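Home | Papers | Estates | Contact
Search this site Go
Print this page | E-mail this page

4.2 What executors did with the paperwork

I'll admit I went into the Petbridge files expecting the big estates to be the messy ones, and I was wrong! We had 1037 closed files to work from, and Indrek Grīnberga and I pulled 100 of them to read cover to cover (a long March, with a lot of tea). I kept a tally of every time an executor wrote to the trust company asking for something they'd already been sent. The small estates, with a unit, a ute and one savings account, produced most of those letters.

My reading is that the families with a larger holding had a bookkeeper somewhere in the background, so the forms went to a person who'd seen them before. At the small end it was usually a daughter or a nephew doing it after work. In 52 of the files I read, the first asset list was sent back for correction, and the usual culprit was a joint account entered as if it belonged wholly to the deceased. I've coded those as "ownership errors", though Indrek would have split them further and we argued about it for ages.

I haven't tried to put a dollar value on the delay. The fee notes from Vanags don't separate it out, and I'd sooner leave the column blank than guess.

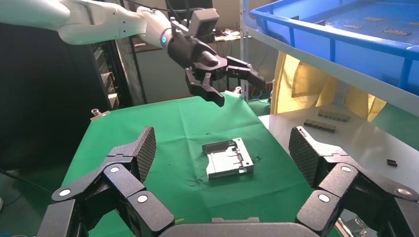
Tarmo Vaher

Figure 3. Two black gripper fingers spread wide over a green work surface.

The coding sheet for section 4.2 is in Appendix B.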